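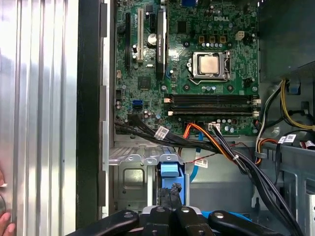
Gripper keeps pushing RAM in crooked, what am I missing?
Posted by Declan Doolan, 2026-08-18

Hi all! I've got a home-built arm in the garage and I'm teaching it to work inside an old Dell tower. Getting down to the board is fine now, but the memory is driving me nuts. The two slots sit side by side with a white latch at each end, and there's a big bundle of power wires just below them. The arm lines up, pushes, and one end of the stick goes in while the other rides up on its latch. I've tried 218 runs and only 3 seated properly. Do I need a force sensor or is it my jaws?

Giang Nông
Don't buy anything yet! Mine did the same. Try pushing one end first, then the other, so two short presses instead of one big one in the middle. Also put thin rubber on the jaw tips - bare ones let the stick rock. And tie those wires back before you start, or the jaws will snag on the way down (ask me how I know).

Trí Lục
Just do it by hand lol

Lộc Kim
I'd go with Giang on the two presses. Check that both latches are open all the way too, and slow the last bit of travel way down. If it still rocks after that, then look at a sensor. I have a Kollen one on my wrist joint and it was a pain to calibrate.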